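Workshop notebook, Murnoden Community Print and Banner Workshop
Entry for December 2025. Recorded by E. Gwilliam.

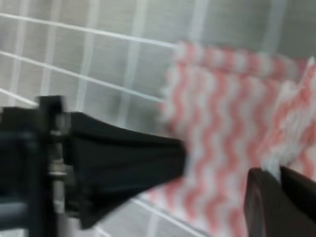
Preparations for the Mullby vigil for displaced families continue. The confirmed route runs from the rail forecourt to the Alvarado Street steps, with assembly at 5 pm and the reading of messages at 6 pm. The council permit covers amplified speech on the steps only. The marching section is to proceed without loudspeakers, and the wording of the printed programme has been amended to say so.

Handbills. The first run of 200 was completed before lunch. The Spanish text on the reverse had lost its accents between the supplied file and the plate. Mercedes Taipe marked up a corrected proof and the reverse was reset. The English side stands as approved, apart from the colour of the border, which printed darker than the sample. Stock is the uncoated grey from the lower shelf. It takes folding well but should be left under weights overnight.

Main banner. Lettering is set at 18 cm cap height. The organisers have asked for the full title of the vigil on one line, and at that height it does not fit the length of cloth available. Options put to Gilberto Londoño by telephone: reduce the lettering, or break the line after "Families". He prefers the break. Jhonatan Huamán will recut the stencil accordingly. The old stencil is to be kept, as the Eltden group may want it for their own gathering in March.

Poles and fixings. Six poles are on hand. Two have split ferrules and are set aside by the door with tape on them. Please do not return these to the rack. The eyelet press is again leaving a burr on the underside of the larger size; a light pass with the file removes it. A replacement die has been requested.

Speakers' list. Received from the Mullby organisers and set in type as supplied. One name remains to be confirmed and the line has been left open. The order of speakers is a matter for the organisers, and any queries received at the workshop should be referred to them without comment.

Job number for all of the above is 408. Ink and cloth are to be charged to that number; labour is donated and should be entered in the hours book in the usual way.

Outstanding:
Confirm the final speaker and release the programme for printing.
Recut the stencil and make a trial pull on scrap.
Collect the marshals' armbands from Eltden (J. Montoya has the van).
Send a copy of the permit to Mr Londoño.
Order black ink, two tins.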